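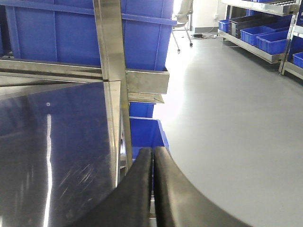

Steel panel with a sliver of blue plastic showing

Home | Archive | Threads | Subscribe | Search
3 min read

Re: [grominmont-list] Neck and shoulders by 4 p.m.

Hi all,

I've been meaning to answer this one for days, and the digest with Aurelio's message kept slipping down my inbox (I get way too many of these). Quoting the part I want to talk about:

> On 2/23/21, Aurelio Cárdenas wrote:
> I sit at a laptop all day at the dining table. By the middle of the
> afternoon my neck is stiff and there's a hot spot between my shoulder
> blades. I bought the Firkix cushion everybody liked last year and it
> did nothing for me. Is it the chair? I don't want to spend 3,000 on
> one of those fancy ones. Would a standing desk be better?

Aurelio, that was me exactly in December! Same spot between the shoulder blades, same dining table. I also own the Firkix cushion, and it now lives under the dog.

I don't think you need the expensive chair. My sister-in-law spent some 700 on a Reten and loves it, but she still sits on one foot and leans into the screen like she's trying to climb inside, so her neck hurts as much as mine ever did. What helped me was getting the laptop up. I put it on a stack of old cookbooks so the top of the screen was level with my eyes, then plugged in a cheap keyboard so my arms could stay down. It felt silly for two days and then it felt normal.
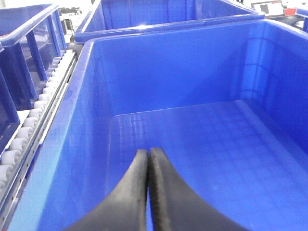

What I do during the day

Okay, so here's my routine, for whatever it's worth (I'm not a therapist, I just have a cranky neck):

- Chin tucks. Sit tall and slide your head straight back, like you're making a double chin. Hold for a couple of breaths, let go, do it again. Please don't do it on a video call.

- Doorway stretch. Forearms on the door frame, one foot forward, lean until you feel it across your chest. This is my favorite! Easy does it if you have a bad shoulder.

- Shoulder blade squeezes. Pull them back and down, keep your ears away from it all. I do these while the kettle's going.

- Walk somewhere. I use a small water glass now, so I have to keep getting up to fill it.

I tried standing all day too, at the kitchen counter, and my neck was a bit better but my lower back and feet were furious with me. Now I stand for phone calls and sit for everything else. If you want to try it, borrow a counter for a week before you buy a desk.

One more thing, and I'll be serious for a second: if you get numbness or tingling down an arm, or your grip feels weak, skip the stretches and call your doctor. I waited on mine and wish I hadn't. The physical therapist I finally saw at the Magaña clinic went through my whole setup with me, and the cookbooks were her idea, so I can't take credit.

Let me know how the laptop thing goes. And does anybody have a pillow they like for side sleeping? Mine's flat as a tortilla.

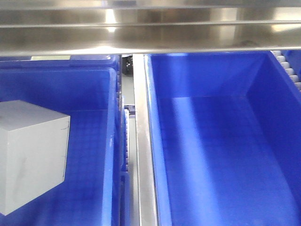

Iraís Cortés: Buckwheat hull pillow, for the side sleepers. It's noisy and kind of heavy, but you can scoop some of the filling out until the height is right. I'd add that the chin tucks made me dizzy when I did them fast, so go slow at first, Aurelio. And lower your arms if the doorway stretch pinches at the front of the shoulder. I do it with my elbows down near my ribs and still get a good pull.

Contact the list owner | © Grominmont List | Back to top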